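Two tables in L shape, the gap between them is making me crazy
Erora Forum > Home and Workplace > Desks and Tables
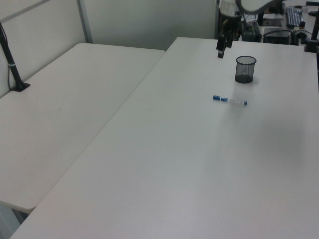

Both tables, with the seam on the left side. Marker and pen cup still there.

ngatruong_37
Posts: 20
Hello all. I have two white tables from Eide, put together in L shape. Where they meet there is a thin dark line, and I want to close it or at least make it less ugly. Also I do not know how to keep the tops clean. They are matte, very light gray when you look close, and every pencil mark stays.
My questions: is there some strip or filler for this kind of joint? And should the pen cup live on the table or somewhere else? My colleague says a work table must have nothing on it. I say a marker must be where the hand is.
Thank you for your patience with my English.
Nga Trương

hinum_hal
Posts: 2637
Please don't fill it. Filler cracks the first time somebody leans on one table and not the other. Get a clamp under each end and pull the tables together, then check the height with a straight ruler. My guess is that one is a hair lower, and that makes the line look darker than it should.

pebblecart
Posts: 487
Disagree with hinum. I put clear silicone in mine in May and it is still fine. Crumbs and eraser dust used to go down there all day long. Just tape both sides first!!

hinum_hal
Posts: 2637
Fine until you have to move the tables. Then you are cutting it out with a knife and scratching the edge.

ngatruong_37
Posts: 20
We do move them, maybe two times in a year, so silicone makes me afraid. I looked at the feet yesterday evening and the left table has one foot that is not screwed in the same as the others. I will begin with this.
And the pen cup?

oslowren
Posts: 37
I'm with your colleague. A mesh cup is light and somebody will knock it over with a sleeve. Put it on the wall or on a shelf. I have a small rail from Castutero and I forget it is there, in a good way.

pebblecart
Posts: 487
Oh come on, it's one cup at the far end of a big table. Leave it. But the marker should go IN the cup, otherwise what is the cup for :)
For the pencil marks, a damp cloth with a little dish soap. No magic sponge on a matte top, it leaves shiny spots.

ngatruong_37
Posts: 20
The shiny spot I know already, I made one on my kitchen door.
I turned the foot and now the ruler does not rock anymore. The line is still there but I see it less. Clamps I will buy next week. About the cup I am not convinced by oslowren, sorry, the wall is too far for my arm. The marker I put inside, pebblecart, you win this one.

hinum_hal
Posts: 2637
Put a scrap of wood between the clamp and the underside, and don't tighten it like a car wheel. What size are the clamps you are looking at?

ngatruong_37
Posts: 20
I did not measure yet. I will write the thickness of the top here when I am back at the tables.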